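Storing Knitwear Between Seasons: Speaker Notes
06/05/2025
By the Textile Care Office, Birnmont Housing Services
4 min read

Opening. Welcome the residents and thank the Rafferty building for the use of its hall. State that the session covers heavy sweaters only. Coats and blankets are addressed in the July session at Witgate, and questions on those subjects should be held until then.

Slide 1. The closets in our units were designed for hanging clothes. Each has a rail 66 inches from the floor and a single shelf above it. A heavy sweater left on that rail through the summer will stretch at the shoulders, and the hanger will leave a point at each side. Residents are asked to fold all knitwear and reserve the rail for shirts, dresses and jackets.

Slide 2. Wash before storing. Body oil and food residue attract moths, including on garments that look clean. Follow the care label. Where the label has been removed, treat the item as wool: cool water, mild soap, no wringing. Press the water out in a towel and dry the sweater flat, away from the radiator. Pause for questions on detergents. (The office does not recommend brands.)

Slide 3. Folding. The table at the front is too narrow for a full-size sweater, and most residents will be working on a bed at home in any case. A made bed is a good surface — wide, soft and at a reasonable height. Smooth the sheet first. Lay the sweater face down, straighten the side seams by hand, and bring each sleeve across the back. Fold the sides in, then fold the bottom up to the neck.

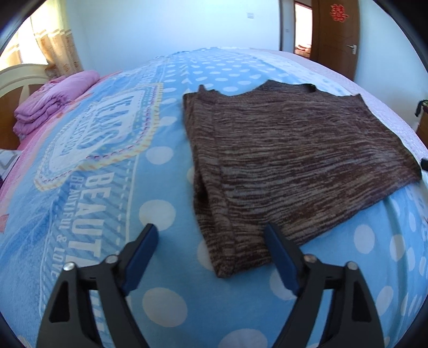

Thick knits should be folded as few times as the shelf allows. Each added fold makes the stack less stable and presses a crease into the yarn. If the finished bundle will not lie level, open it and begin again; do not force it flat with a heavy box.

Slide 4. Containers. The Rivov storage bins issued last year measure 17 inches across and take folded adult sweaters in a single stack. Place the heaviest at the bottom. The office has 400 bins remaining, available at the front desk on presentation of a unit key. Cotton bags are acceptable. Dry-cleaning plastic should be removed before anything is put away.

Closing. Refer residents to leaflet 1545 for the washing chart. Repairs to closet shelves are requested through the usual form — please do not leave notes with the front desk. Collect the sign-in sheet before leaving the hall.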